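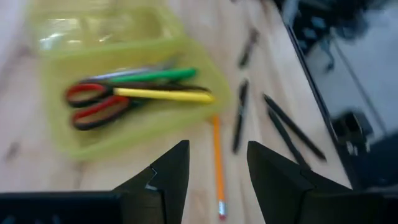 Desk tidying is my favourite ten-minute job, and I will happily do it when I should be doing something else! My method is dead simple. Everything comes out onto the bare wood first, pens, pencils, scissors, the lot, and then each thing has to earn its way back.

Scribble with every pen on scrap paper before it goes anywhere. Black pens are the worst for this (they all look the same and half of mine are usually dried up). Two goes, a warm-up between your palms, then the bin.

Scissors go in the tray first, lying flat, with the highlighters on top where you can grab them. I love a see-through plastic tray for this, because you can spot the thing you want from the side.

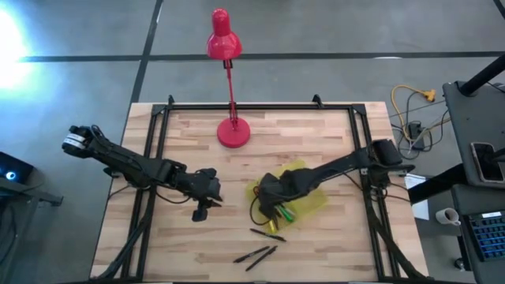 Pencils I sharpen before they go back, all in one go, and the shavings get tipped straight on the compost. Keep the tray on the side of your writing hand and the lamp towards the back so you aren't working in your own shadow. Ye-ji Um wrote to me in March to say she keeps just 4 pens out and puts the rest in a drawer. I've tried it and it's brilliant!

Wash the tray in warm soapy water now and then, as ink gets everywhere.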